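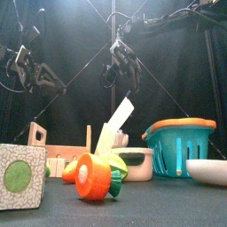

Burnden two-finger gripper, long finger version

In stock. Fits single or two-arm cells. Sold each, not in pairs, so order two if you want matching arms.

What it's for

Small, awkward, light things. We run ours on toy food because it's cheap and a pain to grip: carrot pieces with a leafy top, a toy knife with a flat blade, pale wooden blocks. Round bits roll, thin bits slip. If a finger copes with both it will cope with most bench work.

Quick spec

Weight with bracket: 506 g
Opening: 76 mm
Cable: one, leave a decent loop at the wrist or it will pull
Fingers: angled, swap with two screws
Controller: Gradex box, or Bartoš with the adapter lead (not included)

Against the Mamerer

We get asked this alot. Mamerer opens wider and closes faster. Burnden is lighter and much better near the table top, less knuckle in the way. On thin flat parts, Burnden. On anything fat or heavy, Mamerer. Price is close enough that it shouldn't decide it.

Bench test, 34 tries per gripper on the knife, handle upwards: Burnden dropped 9. Mamerer dropped more, mostly slipping off the side of the blade. Same arm, same speed, standard pads on both. Soft pads not tested yet, should be up in July.

Before you order

Check your wrist plate. Older arms need the spacer, sold seperately.
Overhead mounting is fine. Tell us though, the bracket goes on the other way round.
Lighting: a strong lamp straight above gives glare on white and see-through parts. Turn it down if your camera struggles.
Baskets and crates: reaching over a rim is OK, reaching into a corner isn't great with the long fingers. Short ones on request.

In the box

Gripper, bracket, one pair of fingers, cable, screws, printed sheet. No hex key, sorry, we ran out and stopped putting them in.

Returns

Unused, in the packaging. Trial loans by arrangement, ask for Huguette Simard and say which controller you have. Mornings are best, she's on the bench after lunch.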